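Tuesday, October. Entry by H. Brannigan, Futumton build.

Work resumed at 15 past the hour. The folding table was retained as the work surface, and both arms were powered from the Catenari supply. The left shoulder bracket was refitted with the longer bolts, and the reach limit was set at 620 mm for both sides -- the earlier setting of 875 mm is withdrawn.
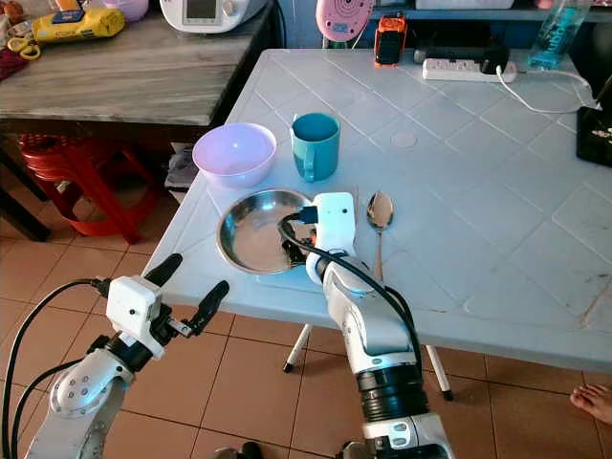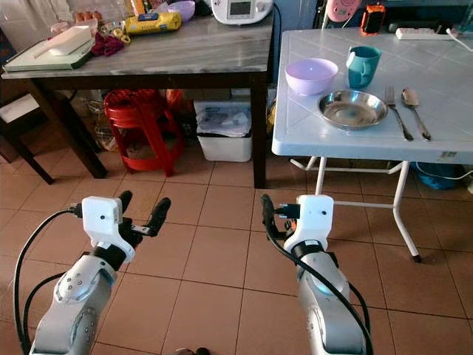 Plate, bowl, mug and cutlery on the white table; both grippers forward.

The wrist cables remain a matter of concern. Each has been given more slack, but the route past the housing is not yet settled, and the Stenach clips ordered in the spring do not grip the sleeve. Wickramasinghe has quoted $1,375 for a moulded guide. I have declined for the present and will print one at home in grey filament.

The colour calibration file was saved twice under the same name, and the earlier copy is lost. Future files are to carry the time of day.

Outstanding: right elbow cover, second emergency stop, labels for the fuse box. The elbow cover is to be done first.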